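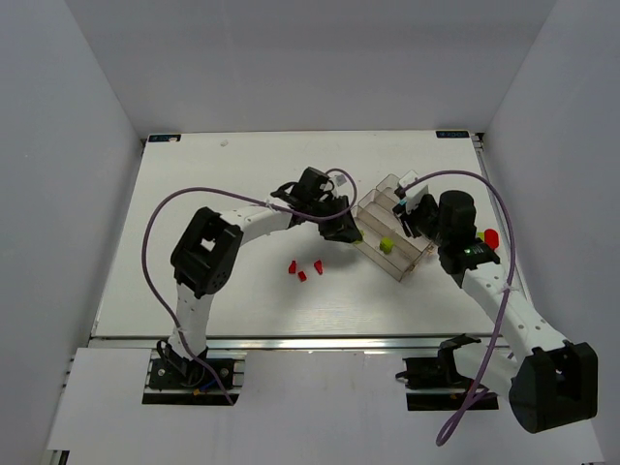
Both arms at the tray, purple cables tied to the forearms.

Search this forum... Go

Left arm faults during block sorting
Posted by kuvell_bench, 31 Dec 2019

The left arm stops with an overload fault at the wrist, almost 100 cycles into a run. The right one has never done it. I swapped the gripper and it came back after 174. Current limit is stock.

arinaldi wrote:
I'd look at the cable first. Yours makes a wide arc past the left elbow. If it pulls tight at full reach, the wrist is fighting it.

woo_tech wrote:
Disagree. Cable drag shows up as position error. Overload at the wrist means the fingers are squeezing too hard. What are you picking?

kuvell_bench wrote:
Toy blocks, sometimes two stuck together.

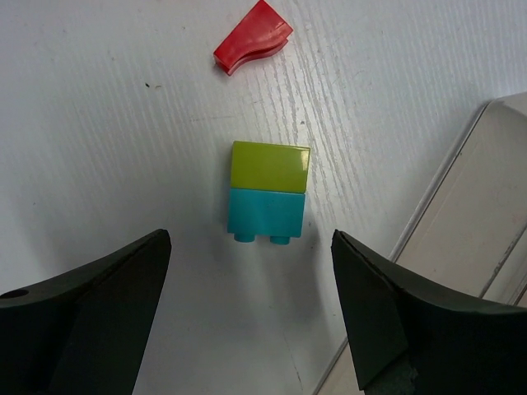

Wrist view, green and teal pair between the fingers.

woo_tech wrote:
So a pair is wider one way than a single. Check your close width.

arinaldi wrote:
Check it, but the right arm grips blocks too and doesn't fault. Cut the tie and run 200 with the cable held clear. And keep your hands out when you clear the fault - ours at Devcombe moved on reset.

kuvell_bench wrote:
OK, cable first, then width.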